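I've been working from home for four years now, and I've decided the worst thing about it is the bed. Everybody warned me about loneliness and snacks. I can handle snacks! What I can't handle is that my office and the spot where I sleep are the same twelve steps of carpet, and one of them is a lot more comfortable than the other.

Okeke, the company I do billing for, used to have a real office on the edge of Pridavstead. It had bad coffee and a parking lot that flooded, and I complained about both all the time. But at the end of the day I shut my computer, walked out, and had 22 minutes on the bus to stop being a person who thinks about invoices. I read a lot of paperbacks on that bus. I haven't finished one since.

People love to tell you to set boundaries. Fine, but where? My apartment was built for somebody who works elsewhere, and so was yours, probably. The rent didn't drop when it became a branch office – it went up, and I also pay for the heat and the internet. If a company wants a corner of my home for eight hours a day, I think it ought to chip in for the corner. A desk allowance would be a start. Zernier, where my sister works, gives people one, plus a decent chair, and somehow the place is still in business.

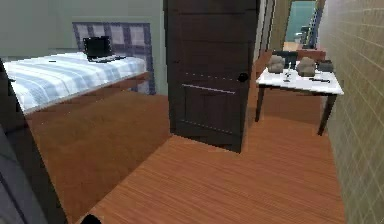
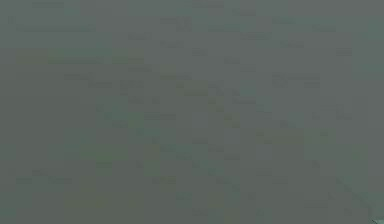 A laptop on a striped sheet in the first one, plain gray-green in the second.

And then there's the software. We use Fedix for messages, and it has a little dot that goes green when you're around. I have caught myself wiggling the mouse while eating soup so the dot wouldn't change. I'm a grown woman. At the old office I could stare out a window for ten minutes and it counted as being at work, and now I feel guilty for going to get the mail.

I don't want the bus back five days a week, to be clear. I like my own kitchen, and I like being home when the plumber comes. Two days in and the rest at home would suit me fine, as long as the two days had some point to them (no driving in to sit on video calls, please).

What I'd really like is for the day to have an end again. So since December I've been taking a walk at five, up to the library and back, with my phone left on the kitchen counter. It's cold and there's a long hill. Last week I borrowed a mystery, and I'm on chapter 2.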